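Members > Workplace Forum > Automation and Staffing > Drawer handling at Landell
Print this page | E-mail this thread
Forums Rules Search Log in

L_Preda
The Landell records room will move its drawer work to robotic arms in June. At present, staff open and close storage drawers by hand through the whole shift. Management has stated that no positions will be removed. Five employees will be reassigned to checking and intake. I would appreciate comments from sites that have completed a similar change.

M.Buzatu
Our Pascu site made this change last year. Strain complaints fell, and the staff concerned were generally satisfied. The new duties required 40 hours of training per person, all of it paid. I recommend that the training terms be put in writing before the start date.

It is also important that employees see the motion in simulation before they work beside the equipment. The approach to the handle and the pull on the drawer were the parts our staff asked about most.

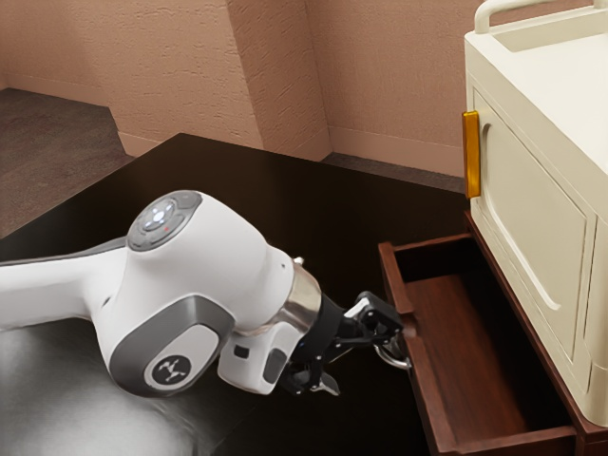
Our sessions were held in groups of 20, and the questions raised there led to two changes in the floor layout.

B_Neagu
I must disagree in part. At Bakari the reassigned staff were told that checking was lighter work. It is lighter on the shoulders, but it requires constant attention, and the pay grade was not reviewed. Fewer injuries do not settle that matter.

M.Buzatu
That is a fair objection. Our grades were reviewed only after a formal request.

Hjalti_S
Please also confirm who may stop the arm. At Hundis, this was limited to supervisors for the first month, which staff found unacceptable. All operators now have that authority.

L_Preda
Thank you. I will raise the pay grade and stop authority with Mr. Vasiliu before the schedule is issued.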